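3.2 Where people leave their reading glasses

Most of the people we spoke to in Curnley own more than one pair of reading glasses, and nearly all of them were happy to tell us, often at great length, where each pair lives. We began with the flat surfaces of the home - the sideboard, the hall table, the arm of a good chair. 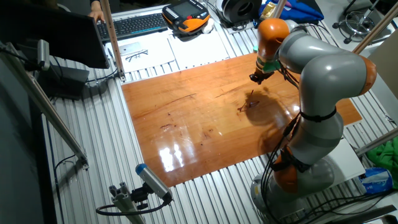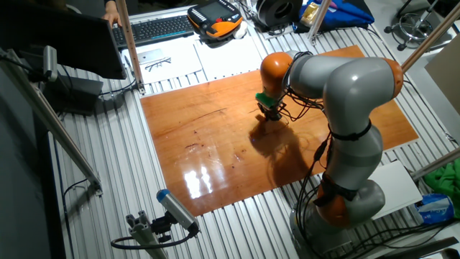
Figure 4. Glossy wooden board; in the first view, a folded pair of thin dark-framed eyeglasses lies on it.

Of the 264 households that wrote back to us, the older ones tended to keep a pair in the kitchen, where small print on packets and jars is a daily trouble. Toledo and Niazi (2008) found much the same habit in Warraich, and we were glad to see it hold up so well in a smaller town. Our September visits added one thing their survey did not ask about: many couples share a pair, and each partner believes it belongs to the other.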